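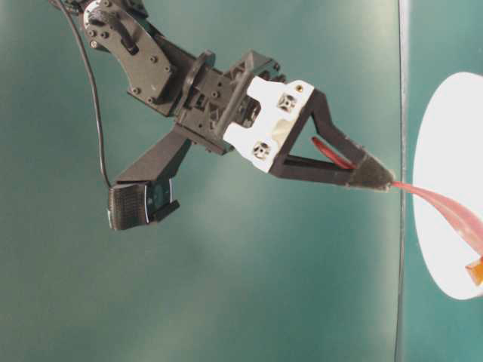

*Reading time: 5 minutes*

## 4. Setting up the backdrop, plate and ribbon

Last revised 14/04/2023

This section covers the green backdrop, the white plate and the ribbon from the Leltton tabletop set. Finish Section 3 (table and clamps) first. Lighting is covered in Section 5.

### 4.1 Parts used in this section

| Part | Note |
|---|---|
| Wide backdrop panel | 1000 mm wide |
| Narrow backdrop panel | Goes to the right of the wide panel |
| Joining strip | Order code 1531 |
| White plate, round | No pattern |
| Ribbon, pinkish red, sheer | 23 mm wide |
| Rear clamps | Already fitted in Section 3 |

The ribbon is packed on a card inside the lid of the box. Leave it on the card until step 4.4. Spare ribbon is sold under the Mernico name and comes in the same width.

### 4.2 Put up the backdrop

1. Loosen both rear clamps until the jaws open fully.
2. Stand the wide panel in the clamps with the smooth face toward the table.
3. Tighten the clamps by hand.
4. Push the joining strip onto the right edge of the wide panel, starting at the top.
5. Slide the narrow panel into the free side of the strip until it stops.
6. Check that the seam is vertical. If it leans, loosen the right clamp, lift the narrow panel slightly and let it settle.

The seam shows as a thin gray line from top to bottom. It belongs on the right, with the plate in front of it. Keep it away from the middle of the backdrop, where it draws the eye and is hard to remove from a finished picture.

> **Caution:** Do not use tape on the smooth face. Tape lifts the color when it is pulled off, and marked panels are not replaced under the warranty.

**Note:** The green will look paler in some places than in others. In the picture at the start of this section it is lighter toward the center and darker toward the sides. You do not need to swap or turn the panel for this. If you want a flatter color, go to Section 5 and move the lamps before changing anything on the table.

### 4.3 Place the plate

1. Wash the plate in warm water with a little dish soap. Dry it with a lint-free cloth.
2. Hold the plate by the rim and set it down toward the right side of the table.
3. Leave 80 mm between the back of the rim and the backdrop.
4. Look at the plate from the viewing position. The left side should stay open, with plain green behind it.
5. Wipe off any finger marks.

The plate may run past the right side of your picture. This works well for close views, where the ribbon matters more than the full circle of the plate. For a wide view, bring the plate in until the whole rim shows, and move the backdrop along with it so the seam stays behind the plate.

> **Caution:** The plate in this set is for display. Do not put it in an oven or microwave.

### 4.4 Lay the ribbon

The ribbon is sheer, so the white of the plate shows through a single layer. Where it doubles over itself, the color gets stronger. Plan for one layer unless you want the darker color.

1. Unwind the ribbon from the card. Do not pull it over the edge of the table, which puts a curl in it.
2. If it has fold lines, press it with a cool iron between two sheets of plain paper. Let it lie flat until it has cooled.
3. Cut the length you need. Cut straight across for a plain end, or at a slant if the end will be seen.
4. Take hold of one end only. Keep it gathered to a narrow point.
5. Bring the gathered end to a height just above the plate, on the left.
6. Let the rest run to the right and down over the plate, so that the ribbon opens out as it falls.
7. Let the wide part come to rest toward the lower right.
8. Stop touching it. Small ripples usually look better than a ribbon that has been straightened by hand.

If the ribbon clings to the plate, lift it off, wipe the plate with a dry cloth and start again from step 4. Static is worst in a heated room.

If the ribbon slides off, the plate is probably not level. Check the table feet before trying a longer piece.

**Note:** Do not use glue dots with the sheer ribbon. They can be seen through it.

### 4.5 Other ribbons

Any light ribbon can be used in the same way. Satin is heavier and falls in larger folds, so allow extra length. Paper ribbon holds a crease and is not recommended for a falling shape. Wired ribbon will stay where you bend it, but the wire can scratch the plate. Lay it on the table beside the plate instead.

Avoid green ribbon with this backdrop. White works only if it is kept off the plate.

### 4.6 Check before you go on

- Clamps tight, backdrop does not move when touched
- Seam vertical and to the right
- Plate dry, no marks or lint
- No loose threads at the cut end of the ribbon
- Open green area on the left

Trim loose threads with small scissors. Pulling them will run the weave.

### 4.7 Common problems

**The seam has a gap.** The narrow panel is not fully seated. Take it out, check the joining strip for grit and slide it in again.

**The plate looks green.** Color is bouncing off the backdrop. Move the plate forward a little at a time until the rim looks white.

**The ribbon looks washed out.** Too much light is passing through it. Turn down the lamp nearest the plate, or double the ribbon for part of its length.

**The ribbon will not open out.** It has been gathered too far along. Let go, smooth it flat and gather only the very end.

### 4.8 Packing away

1. Lift the ribbon off the plate and wind it loosely onto its card.
2. Wrap the plate in its cloth sleeve.
3. Slide the narrow panel out of the joining strip, then remove the strip.
4. Open the clamps and take out the wide panel.
5. Store both panels upright, smooth faces together, with the paper sheet between them.

Keep the panels out of direct sun. The green fades, and a replacement panel may not match the older one beside it.

Continue with Section 5, Lamps and diffusers.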